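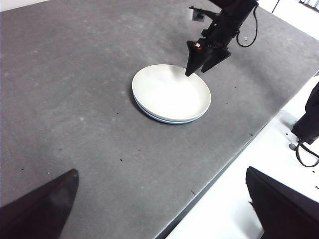
Jella round plates, cream and light blue — quick review

Bought these in February, used them every day since, so writing this up before I forget. Short version: good plates, annoying box, buy two colors.

What I got

Two sets of the Jella, one cream, one light blue. Ordered from Astberg. Came to 237 for the lot with shipping, which is more than I have ever paid for plates. Old ones were hand-me-downs from Kelly and down to three with chips, so fine, it was time.

Looks

Plain. Really plain. No pattern, no speckle, low raised rim and a bit of shine on the inside. I like it. The cream is warmer than I expected from the web site, closer to off-white in daytime and a little yellow under the kitchen bulb at night. Blue is very pale. If you want BLUE blue, skip it.

Stacked with a cream on top of a blue you only get a thin band of color along the edge. Best thing about them imo. Looks good left out on the gray table, so now I don't bother putting them away half the time.

Daily use

Rim is shallow. Pasta, eggs, toast, a sandwich, all fine. Anything soupy, no. Lost some curry over the side the first week and that was just walking to the couch. Get bowls.

Sit flat, no wobble. Stack nicely too, they don't slide around on each other. Picking up just the top one takes a fingernail under the rim becuase they nest so close. Minor.

Knife marks — yes, a few, faint gray ones on the cream. Baking soda and a wet sponge got most of them off. Can't see any on the blue, though I use those less.

Microwave: plate gets warm, not crazy hot. Two minutes for leftovers and I could carry it barehanded.

Dishwasher: daily, bottom rack, no problems so far. Too wide for the top rack in mine. Measure first.

Compared to the Bedoya

My sister in law Maribeth has the Bedoya plates and I've eaten off those plenty. Bedoya is heavier, taller rim, better for saucy food. Also 22 each when she bought them and they take up twice the shelf. I'd still take the Jella for a small kitchen. She disagrees.

Gripes

Packaging. So much paper. One blue plate showed up cracked and Astberg wanted pictures of the plate, the box AND the label, which I had already tossed. Replacement came in nine days after some back and forth.

Sticker on the bottom leaves glue. Cooking oil, rub, wait, rub again.

No singles for sale, full sets only. Break one and your stuck with an odd number.

Would I buy again

Yes, on sale. Four out of five. Lost a star for the sticker and the no singles thing.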